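News > Community > Clindby

Clindby toy library to open two afternoons a week from November

Families in Clindby will soon have twice as many chances to borrow a puzzle, a train set or a soft toy, now that the town's toy library has been given the back room of the old Kontogiannis bakery on Astach Street.

The library has been getting by on a single afternoon in the church hall, with everything packed up again by 5 p.m., and anyone who has tried to leave with a happy toddler and a box of blocks knows what a scramble that can be. The new room has proper shelves, and the toys can stay put overnight.

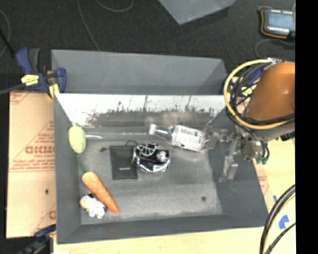
A small toy in a gray bin.

Members borrowed 1,393 toys last year, a lovely figure for a town this size, and families from as far away as Flitier have been making the drive. Membership will stay at $8 a year, and children may take home two toys at a time (grandparents are very welcome to join too!).

Clean toys in good condition can be dropped off at the bakery's side door any morning before noon.

14 shares | 2 comments
Last updated: 8:05 a.m.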